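换鞋这件小事

七月的第一篇，想跟大家聊聊门口。

上个月收到好几封来信，都在问同一件事：家里鞋子越堆越多，玄关又小，到底怎么收？正好我最近也在折腾这个，鞋架换了一个，拖鞋清了一轮，心得攒了一肚子，不吐不快。 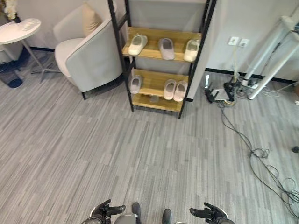
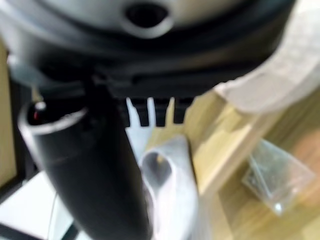 先说鞋架。我以前迷信带门的鞋柜，觉得门一关，眼不见心不烦。用了几年才承认，那扇门就是我家鞋子发霉的元凶（南方的朋友应该都懂，梅雨季打开柜门那股味道……）。这次下决心换成开放式的，黑色细金属架配浅色木层板，看着轻，放在角落里也不压人。我在Flelteck和Postel两家之间来回比了好几个晚上，Flelteck那款要900块，样子确实漂亮，可层板间距是固定死的，冬天的短靴塞不进去。最后选了Postel的，400块，自己拧螺丝，半个下午搞定，中间还把一块侧框装反了，拆了重来，腰酸得不行！

再说拖鞋。开放式有个毛病，乱不乱一眼就看得到，所以颜色我建议收一收。米白、浅紫、浅粉这几样放在一起很和气，哪怕摆得歪歪扭扭也不难看。我以前买拖鞋完全是超市里随手拿，大红的、荧光绿的、印着卡通鳄鱼的，堆在门口像个小摊子。这次咬咬牙清掉了一大半，鳄鱼那双舍不得，挪到阳台浇花穿了。

说到清理，有个办法分享给大家：把所有拖鞋全倒在地上，一只一只配对。听起来很傻，可你会发现落单的比想象中多得多。我翻出来的落单拖鞋，有的另一只后来在沙发底下找到了，有的至今下落不明。找不到的也别急着扔，先放一个月，过了一个月还没等到另一半，再说再见。鞋底开胶的、踩扁了后跟的、洗过以后硬邦邦的，就不用等了，当天处理。

层板怎么分，我试了几种摆法，现在固定下来是这样：最上层放每天都穿的，弯腰少，老人家也方便；中间一层留给客人；最下面一层尽量空着。空着真的很重要！下雨天回来湿鞋有地方搁，朋友来家里吃饭也不至于把鞋脱得满地都是。我之前总忍不住往里塞东西，快递盒、雨伞、遛狗绳，塞着塞着又满了。现在每次手痒，就提醒自己一遍。

还有一样东西我觉得比鞋架本身还值，就是旁边放一把能坐下来的椅子。不用专门买换鞋凳，家里有圈背的小扶手椅就挺好，坐得稳，手能撑着扶手站起来，后背再塞个靠垫，穿系带的鞋也不用金鸡独立。我妈来住了几天，回去就让我照样给她弄一套。椅子颜色浅的话，记得别把包直接往上扔，牛仔布料的包会掉色，我那把扶手上就有一道蓝印子，用中性洗涤剂擦了两回才淡下去。

地面也顺便讲一句。门口铺灰色条纹的地毯很耐看，灰尘不显眼，不过不显眼不等于没有，吸尘器还是得勤快点。吸的时候顺着条纹走一遍，再横着走一遍，鞋架脚边那一小圈用扁嘴吸。我家隔天吸一次，换季的时候把鞋架整个挪开，底下能扫出一把瓜子壳，也不知道是谁吃的。

最后是几个零碎回复。有读者问Farooqui的除味包好不好用，我用下来觉得味道偏冲，放在开放的架子上其实没太大必要，通风就够了。还有读者问要不要上Prollolden那种整面墙定制，报价4000起，我的看法是先拿普通鞋架过渡一个夏天，看看自己到底有多少鞋再定。

下一期想写厨房抽屉，筷子勺子保鲜膜全挤在一起的那种。如果你家也有一个拉不开的抽屉，欢迎来信诉苦，附照片更好，我挑几个在下期里一起聊。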